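Practical Robotics, Unit 6: Choosing Fingers
Handout to go with the March lab sessions. Notes by Mali Bowen.

Bring this sheet with you. Last year's group had it on their phones, and their phones were in their bags, and their bags were under the arm.

6.1 What we are comparing

The bench has two sets of fingers this term. The first is the Drerkine flat set: smooth plates, hard faces, cheap to replace, and easy to describe in a report. The second is the ribbed set, which has soft orange pads with parallel ridges on the inner edges. Both sets carry a square marker near the tip of each finger so that the software can work out how far apart they are. You will use each set twice, once on the hand-held tool and once on the Unard arm, and you will write down what happened, including the parts you would prefer to forget.

We begin with the hand-held tool for a reason that becomes plain the first time you use the arm. With the tool in your fist you learn in ten minutes which approaches are hopeless. The arm will teach you the same thing over an afternoon, with error messages.

6.2 The objects

Blocks are banned. Any gripper can pick up a block, and the makers' leaflets are full of gripper after gripper doing so. The object shelf is made up of things that people own: handles, lids, soft bags, tubes, anything with cloth on it. Cloth is the interesting one. It gives when you touch it, it creases where you did not expect a crease, and it has no edge that stays put long enough to plan for.

A stiff part next to a soft part is harder still. The obvious plan is to go for the stiff part and ignore the rest. This is a good plan, and you should try it first, but watch how close the cloth is to the finger tips. A finger that goes in too far will press on the fabric before it closes, and from then on you are pushing the object about the bench and calling it a grasp. 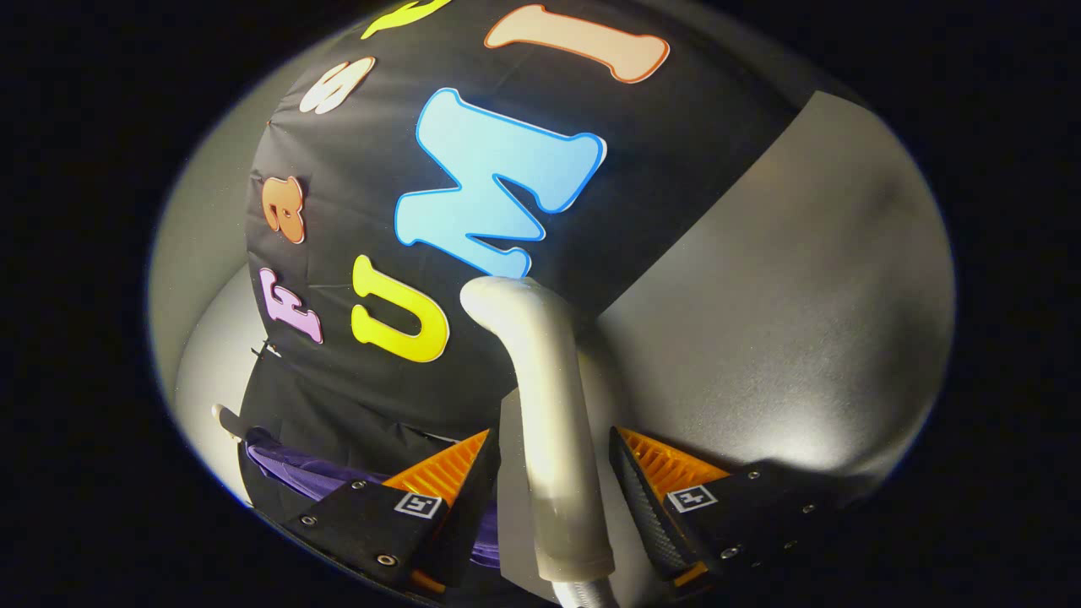

Fig. 6.1. Ribbed fingers either side of a curved tube, with lettered black fabric behind it.

Look at Fig. 6.1 with the approach angle in mind. The tube runs up through the gap between the two pads, and its rounded end rests against the fabric. How much further forward would you go before closing? There are several defensible replies, and I have marked most of them in past years. "Until it looks right" was the most popular and scored the least.

Note too that both markers can be seen. Keep it that way. If you roll your wrist so that one of them turns away from the lens, the width reading for that stretch is a guess, and the software will make its guess with great confidence.

6.3 Procedure

1. Fit the fingers. Three screws in a row, finger tight and then a quarter turn. The thread is in plastic and it remembers everyone who was stronger than they thought.
2. Start the Horobets logger and wait for the tone. There is no point in a perfect grasp before the tone.
3. Approach slowly, close, lift by a hand's width, hold, put down, open.
4. Write the result in your book before you try again. Use the words "held", "slipped" or "missed". "Nearly" is a missed.
5. Change fingers and repeat with the same object, same starting place, same person.

Point 5 is the one groups skip. If one of you tests the flat set and somebody else tests the ribbed set, you have compared two people.

6.4 Camera settings

The wide lens on the tool darkens towards the corners and bends straight lines near the rim. Leave it alone. The Plenora board has a correction switch, and with the switch on you get a tidier picture and lose the outer part of the view, where the object usually is when things are going wrong.

Set the shutter to 2000 and the gain to 370. Higher gain will make the picture brighter and the markers harder to find. If the logger reports fewer than 600 frames for a full run, something dropped out, and you should do the run again before changing anything else.

6.5 What goes in the report

One page for each set of fingers and a third for the comparison. I want to know which objects separated the two sets and which did not. If your finding is that the pads made no difference on a given object, say so and move on; it is a result, and a shorter one to write up.

Do not include a paragraph on the history of the robot hand. I have read it.

Hand in at Room 1351 with the finger sets, all screws attached.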